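Y peeler keeps skating off the carrot - technique or blade?

Posted in Kitchen Tools, 18 Sep 2022
2,405 views

I gave up my old straight peeler for one with a gray handle and a white Y-shaped head. Potatoes are fine. Carrots, it slides along politely and removes nothing. Am I holding it wrong, or did I buy a paperweight?
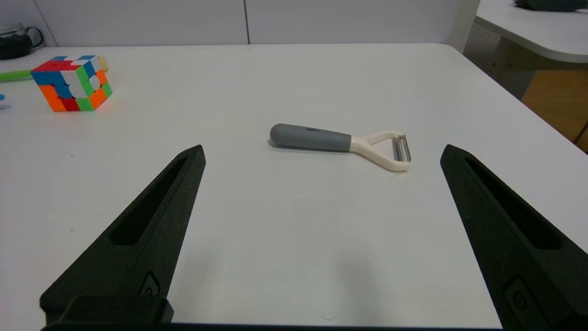 1 min read

It's a Voletti, bought 2 weeks ago, and the box has gone to recycling along with whatever instructions it had.

Nonellow72
Hold it like a pencil, lay the carrot flat on a board and pull toward you with hardly any pressure. Straight-peeler people push down hard out of habit. Also check that the blade rocks a little in its arms. If gunk has it stuck at one angle, soak it and go over it with an old toothbrush. Mine needed that after three bags of beets - my own fault.

trakitance
just buy a new one

Entili
Don't peel the carrots. I stopped last October and my family has yet to notice, though they don't notice much. Scrub them and move on.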